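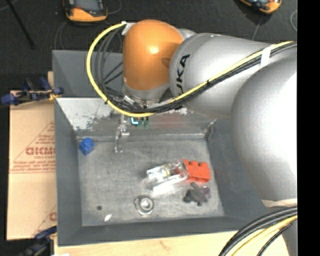 The repainting of the grey metal bins starts again at Wosdale this month, and we would like every section to look through its own bins before they are collected. Most of the wear is on the inside, where it is easy to miss when a bin is full. A large whitish patch on the back wall, with the paint scraped and speckled darker in places, is the sort of thing that should go on the sheet, and so is a smaller scuff further along the same wall. Light marks that wipe off with a damp cloth don't need to be listed.

We have 300 of these bins in use between Wosdale and Coston. By the time we stopped in December, 182 had been stripped and repainted, nearly all of them from Wosdale. The rest were held over when the paint bay was needed for the shelving from Rimel, and then the cold weather meant nothing would dry properly. The shelving is finished and has gone back, so the bay is free.

Coston bins will be done first this time. They have waited longest, and several have gone through to bare metal on the slopes. Please send them over empty, on the usual flat trolley, with the bin sheet in a plastic wallet tied to the handle of the trolley. Last year some sheets were taped to the bins themselves and the tape left a mark that had to be rubbed down before any paint could go on.

What to do before collection

Take everything out, including anything small that has ended up in the corners or against the sloping sides. Last autumn we found washers, pen caps and a door key in bins marked as empty. The key is still at the stores desk if anyone wants to claim it. Brush out the floor of the bin and then wipe the walls from the top down. Warm water and a little washing-up liquid will do. Do not use the wire brushes. They score the sound paint and make more work in the bay.

If a bin has a second compartment behind the main one, check that too. The back compartments get less use and tend to be in better order, but dust and grit gather there, and on two of the Coston bins the drain hole was completely blocked.

On the sheet, put the bin number, the section, and one of the codes: A for sound, B for scuffed, C for bare metal. Dents can be noted in the last column. We are not taking dents out in this round unless they stop the bin sitting level, in which case write "rocks" and we will have a look at the feet.

Paint and turnaround

The paint is the same grey as before, supplied through Moura, and the new tins have been tried on a spare panel next to the old colour. It is slightly darker when first applied but the difference had gone after a week. Each bin gets 3 coats inside and one outside. Allow eight working days from collection to return -- longer if the bin is coded C, as those need primer first.

Replacement bins will be lent out where a section can't manage without. There are only a few, and they are the older, shallower kind, so please don't stack them more than two high. Ask at the stores desk and sign for what you take.

A repainted bin can be used on the day it comes back, but go gently with anything heavy for the first fortnight. The paint feels hard well before it is fully cured, and most of the early damage last year came from castings being dropped in from the rim. Lining the floor with a piece of old carpet or rubber mat helps a good deal -- there are offcuts of both under the bench by the paint bay door.

Completed sheets go in the tray outside the Wosdale stores office. Collection days for each section will be pinned up beside it.

Last updated: Jul 7, 2021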